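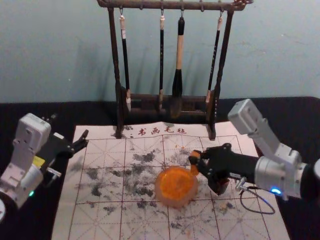 2020-10-03

The fibre is in! I've been wanting to write that sentence since April, when the first leaflet came through the door, and I very nearly wrote it on the kitchen wall. Clelldale is on proper broadband at last, or our end of it is, and I have spent most of today going from room to room with the laptop held out in front of me like a tray.

The engineer was called Mwanahawa Mushi and she was here before I'd finished my toast. She'd come over from Vedstead and had already done the two bungalows by the chapel. I had my list of questions ready and she answered every one of them, even the daft one about whether rain gets into it. The cable comes along the poles as far as the lane, then under our hedge and in through the wall beside the meter, and the strand that does all the work is thinner than sewing cotton. She let me look at the end of a spare bit. I could have looked at it all morning.

Then there was the matter of where the box should go. I wanted it in the hall and she wanted it nearer the middle of the house, and she was right, so it's on the landing shelf with the old atlases moved up a bit. Four green lights. The old copper line stays for now until they move the phone over, which Rashidi say will be done by the end of the month. I'm not fussed when. The number stays the same, that's all Mum cares about.

Rashidi are the ones who bought up the Cirkcombe company in the summer, and I'll admit I grumbled about it at the time (new name on the bill, new password, new hold music, worse than the old). But they said they'd carry on with the digging and they have, so fair play. The name on the van is still half the old one, with the new sticker put on over it a bit crooked.

Speeds, for the record: we used to get 2 on a good evening and less if it was windy. This afternoon it was 19 times quicker on the old laptop, which is the slowest thing in the house, and Mwanahawa says a newer one would do far better. There are around 2000 homes on the list for the whole valley and I keep thinking of all of them getting their go. 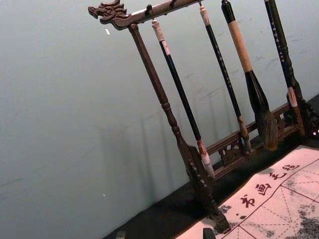 Gladys Mohamedi rang at four, on video, and for the first time ever she moved! Normally I get her chin, frozen, and then a burst of talking all at once. Today we had the best part of an hour and I could see everything, her new glasses, the steam off her tea. We got on to brushes, as we always do, and she held up photos of racks for me to choose between. I'm all for the one with the dragon head carved on the end of the crossbar, and its little hooks underneath, and I could make out the crest on the dragon quite clearly, which on the old line would have been a brown smudge. She thinks it's too much. I think it's splendid. We shall see.

Her road isn't due until next spring, poor thing, and she's been told that twice before. I've promised to send her the number I rang.

Must remember: write the new password inside the cupboard door, ring Rashidi about the double charge for September, and put the hedge back where they dug. Tonight, a whole film with no stopping.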